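News | Services | Depots | Contact

Osutix > News > Textiles

Dreltholm laundry moves garment sorting and folding to a single line
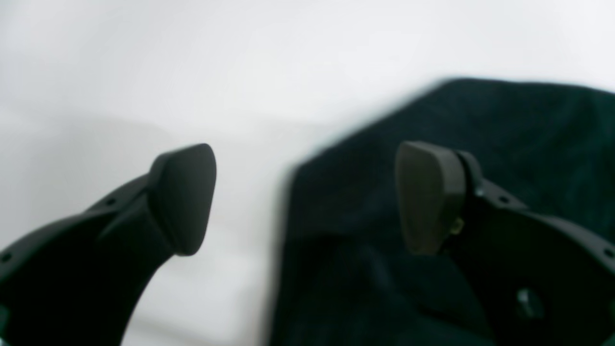
The Dreltholm laundry has put its sorting and folding work on one line, replacing the two separate rooms used until December. Workwear and knitwear now leave the dryers in mixed loads and go straight to a pale work surface, where each item is separated, turned the right way out and laid flat before folding. Dark textiles are the slower part of the job. A garment in very dark green, close to black, lying in a loose heap on a white surface stands out against it, but folds within the heap are hard to tell apart, and a hem can easily be taken for a sleeve. For this reason the line keeps dark and light items in separate runs.

Osutix, which operates the site, said the line handled 3,059 items during its trial period. Shirts, sweaters and overalls made up most of the total. Bed linen was left out and will stay on the existing flatwork ironer.

Under the new arrangement a load is limited to 300 items. Larger loads were found to crease at the bottom of the trolley if left standing between drying and folding. Items that are still damp at the seams go back to the dryer on a short cycle, and anything with a missing button or an open seam is set aside for the mending bench.

Ravindra Chaudhary, site manager at Dreltholm, said the main change was in the order of work. "We used to sort by customer first and by colour afterwards. Colour now comes first. The customer label is read when the garment is flat, and it is read once."

Folded items are stacked by size and wrapped in paper before dispatch. The shelving was supplied by Gustwood and is set at two heights, the lower one for heavy knitwear.

The Kaimal depot will keep its present layout until its dryers have been replaced. Collection times for customers of both sites are unchanged, with the last van leaving Dreltholm at 4.30 pm.

Filed under: Laundry and textile care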